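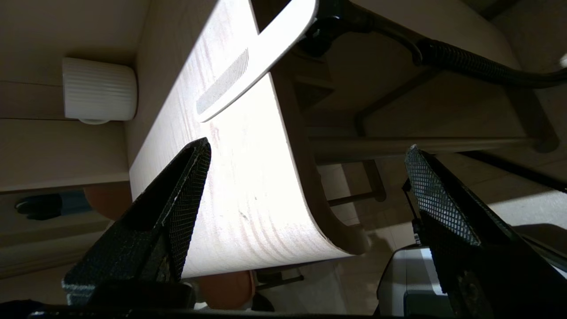 Curved panel in pale wood, with gripper fingers

Subject: Re: Takeoff weight out of Nudham with the cargo floor fitted
List: Light Freight Twins
Thread: 4th message, previous by thread, next by thread

Ivone,

I ran your numbers again from the paper charts and get the same answer as Sidix, so the software is reading the chart correctly. The problem is in what was fed to it and in what you are comparing the result to. My comments follow your message, which I have left in full for people who get the digest.

----- Original message -----
Ivone Brandão wrote:

We are setting up the morning parts run for Marinho and the load sheets are giving me trouble. The aircraft is the twin turboprop with the seats out, cargo floor in, and the rear net moved aft to the second set of rings. Planned takeoff weight is 3,663 kg with fuel for Wultton and back, plus reserve. Sidix gives me 707 m to clear 50 feet. The strip at Nudham is 780 m, so on the face of it we have room and I was going to sign it off.

Two things bother me. First, the old spreadsheet gave a lower weight for the same strip, and I can't find out why. The person who built it put the corrections in hidden columns. Second, our usual wind in the morning is over six knots down the runway and I entered that, but the chart notes say something about factored wind and I don't know if the program has done this already or wants me to do it.

The surface is short grass on firm ground. I left the surface field on its default setting. Slope I left blank as nothing is published.

Has anyone used this combination at a strip this short? I would like to keep the load as it is, as Marinho has already sold the space.

Ivone Brandão
----- End of original message -----

Taking these in the order that matters to the result.

1. Surface. The default in Sidix is paved, level and dry. It does not warn you. If you left the field alone, then the 707 m is a paved figure and it can't be compared with a grass strip of any length. The grass correction in the flight manual supplement applies to the ground roll only, and the air distance is then added back. The program does this properly when told the surface. Do not apply the percentage to the total distance by hand, as this will give you a number that is too long, and somebody will then argue with it and throw the whole correction out.

2. Wet grass. Same table, next column. The morning run leaves early enough that you should plan on dew for a good part of the year. I would prepare two load sheets, one for each column, and have the pilot pick on the day after walking the strip.

3. Wind. The charts in the supplement have the wind factors built into the grid lines: half of the reported headwind, one and a half times the reported tailwind. Sidix reads the grid, so it expects the reported wind, not a reduced one. Enter what the windsock or the handheld shows. If you halve it first you are taking the factor twice, which is safe for a headwind and only costs you payload. The wider problem is using a typical wind at all. A load that needs the wind is a load you can't fly on a calm morning. Plan it at zero and treat any headwind as margin.

4. Slope. Blank is treated as zero. "Nothing published" means unknown. You can survey it in an hour with a borrowed level and a staff. Take a reading at each end and at several points between, as a strip that is level end to end can still have a hump or a dip that affects acceleration. Use the steepest uphill portion you will be on in the second half of the roll if you want to be careful.

5. Margin. This is the main item and I suspect it is what was in the hidden columns. The chart distance is a gross figure, measured with a new airframe and a pilot who knew what was being measured. For carriage of paid freight you have to apply the factor from your own operations manual before you compare it with the distance available. I don't have your manual and will not guess at the value, but any factor in normal use will take 707 m past the end of a 780 m strip. This is before the grass correction. So the load as it stands does not fit, and by the time all the corrections are in it is not close.

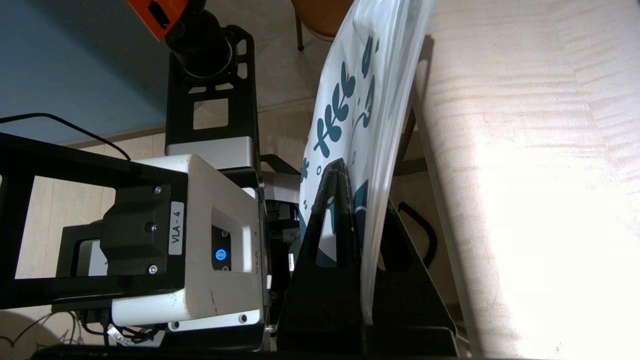

Can the shortfall be made up by using more flap for takeoff?
Only on the ground roll. The extra flap setting gets the wheels off sooner but the climb to 50 feet is flatter, and in the supplement the total distance at this weight comes out nearly the same. It also has its own single-engine climb table, which is worse.

That leaves weight. There are three places to find it, and I would look at them in this order.

Fuel first. You say fuel for Wultton and back plus reserve. If there is fuel at Wultton, and the last time I was there the pump was working, then the return fuel does not have to leave Nudham at all. On the leg out you need trip, alternate and final reserve. The runway at Wultton is long enough that the return weight is limited by landing back at Nudham and not by takeoff, so check the landing distance too. People forget this when they move the fuel. Landing on wet grass with full boxes can be the harder case, and the correction for it is larger than the one for takeoff.

Second, the floor. Check whether the weight report was done with the heavy side panels in. The kit comes with them and many operators take them off for boxed freight and never amend the report. If yours are off the aircraft but on the paper, you are carrying payload that you can't use. The reverse has also happened. Get it weighed if there is any doubt. Weigh it with the nets, straps and spare rings on board, as these add up and tend to live in the aircraft.

Third, the load itself. I know it is sold. Split it over two days or send the dense items by road.

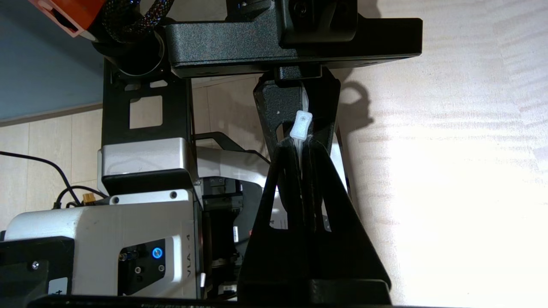 Page last changed: September, 16:20

On balance. Moving the rear net to the second set of rings shifts the allowed load in the rear bay, and the bay limit goes down, not up. The floor is stressed by area and the rings by direction of pull, and the second set is rated lower forward because of the frame it picks up. The placard by the door still shows the figure for the first set on most aircraft I have seen. The supplement has the correct one, in the loading section, in a footnote under the ring diagram. Use the lower of the two until you have checked the part number of the rings fitted.

Removing return fuel will also move the center of gravity. On this type the wing tanks are slightly ahead of the datum used for the rear bay loads, so less fuel with the same boxes puts you further aft. Run the sheet at takeoff, at landing and at zero fuel. If the zero fuel point is outside the envelope then the load is wrong even if the other two are inside.

On the old spreadsheet. I would unhide the columns and read them before retiring it. If it includes the operations manual factor then it has been doing something Sidix will not do for you. Sidix has a field for an operator factor on the second tab, under airfield data. It is set to 1 when installed. Put your manual's value there, lock it, and write down who did so. After that the required distance it prints can be set directly against the distance available.

Regarding the distance available: is 780 m the mowed length or the length between the markers? At Nudham these used to differ. If the far end has a fence or a hedge, the 50-foot point has to be before it, and the trees past the road need a separate look with one engine out. The chart gives no help with those. You will need the climb gradient at the weight you settle on, and the height of the trees above the strip surface.

If you post the corrected inputs, with surface, slope and the factor, I can run them against the paper charts again. Please include pressure altitude and temperature as entered. They were missing from your message and I assumed sea level and 15 degrees, which matched the 707 m, so I think those were also left on default.

Replies to the list, please.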